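When a Robot Won't Let Go

Have you ever carried something so carefully that your fingers got stiff? Robots can have a bit of trouble like that too, and today we're going to meet one that did. It lives inside a computer, in a pretend room where everything is drawn by a program, and the people who look after it call it Dristico.

Dristico has a gripper, which is a sort of hand with just two fingers. Its job sounds easy enough - hold on to a knobby thing, then let go when the program says so. One morning in February, Oskari Laaksonen gave it 102 tries in a row, went off to make himself some tea, and came back to find that 14 of them had gone wrong. The fingers had stayed shut!

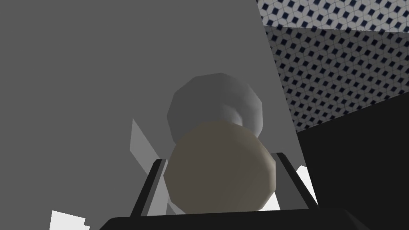 The beige end of the knobby object, held between two black fingers.

Now, you and I can feel when our hands are empty or full. A robot needs to be told, and Dristico was listening for a little message that meant "all done, open up." Sometimes the message came too early, while the robot was still busy squeezing, and it simply got missed. (Has a grown-up ever called you for dinner while you were singing at the top of your voice? It was a lot like that.)
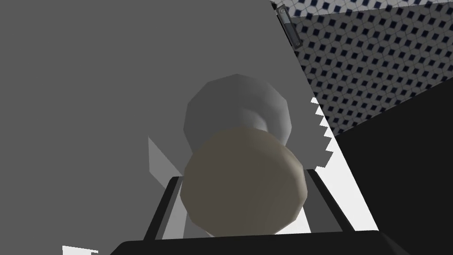
A wider look at the pale gray dome, with the gripper below and patterned tiles behind.

Oskari's fix was to have the program send its message 3 times, with a small wait in between, and to add a stop button that opens the fingers no matter what. A stop button matters a great deal with real robots, which can be strong enough to pinch. If you ever visit one, stay behind the line on the floor and ask where the button is - grown-ups who work with robots are usually very happy to show you.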